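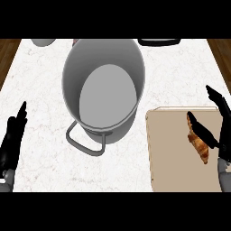
1/ Made it to the Plekitus open day. Drullomard building, second floor, finally found the door. Line was long. Thread while I eat my sandwich

2/ First stop, the kitchen sim. All of it rendered, no real counter anywhere. Marble top, big gray pot, croissant on a cutting board. Two black robot hands, right one has a finger on the croissant. I want a croissant now

3/ Guy next to me asked why a pastry. Answer from the staff: odd shape, no flat side, hard to pick up clean. Fair enough

4/ They say they ran 2000 tries in the sim since February. Same kitchen, stuff moved a little each time. Didnt catch how many worked, the room was loud

5/ Visitors get a turn!! 3 minutes each, you drive the hands yourself. Fingers are way touchier than I expected. I knocked the pot. Twice. Kid after me did much better, no comment

6/ Upstairs now. Mosent table has grippers you can hold, heavier than they look. Dixit is doing a talk on teaching robots from recorded demos, 7 people in the room, good seats if your close by

7/ Q&A was short but decent. Somebody asked when this goes in a real kitchen. "Not this year." Ok then

8/ Doors open till 7, free, bring a jacket, the AC is brutal. Going back down for a second try at the pot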